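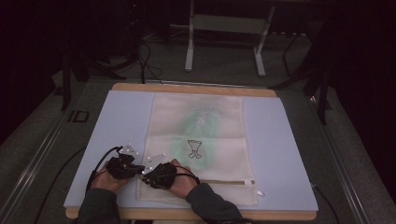
## Wultinell zip pouch, cream

Flat fabric pouch, off-white. Small black line drawing near the middle, looks like a goblet. Zip along one short end, pale pull tab, little white side label.

- Price: 18
- Printed by Lastico, run of 2,000
- Fabric is on the thin side, bright things inside may show thruogh
- Creases come out with a cool iron, zip closed, drawing face down

Back in stock since March. 75 left at the Ploltarier shop, rest are in the warehouse so allow a few days. No gift wrap on these sorry. Returns ok if unused and label still on

Updated 2023-04-15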